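Zillora (software)

Zillora is a shared shopping-list app, written by Adelmo Piras and named after his gran's village shop. I've used it since version 2, so forgive me if I gush a bit! Lists sync between phones, and each item can carry a note, a price and a shop.
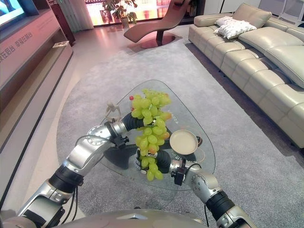
The free plan stops at 175 items, which I've only hit once (September, birthday party). Sorting by aisle came later — Obsa Negussie wrote that part — and it's still the bit I'd miss most.

See also: Stalliver, Asfaw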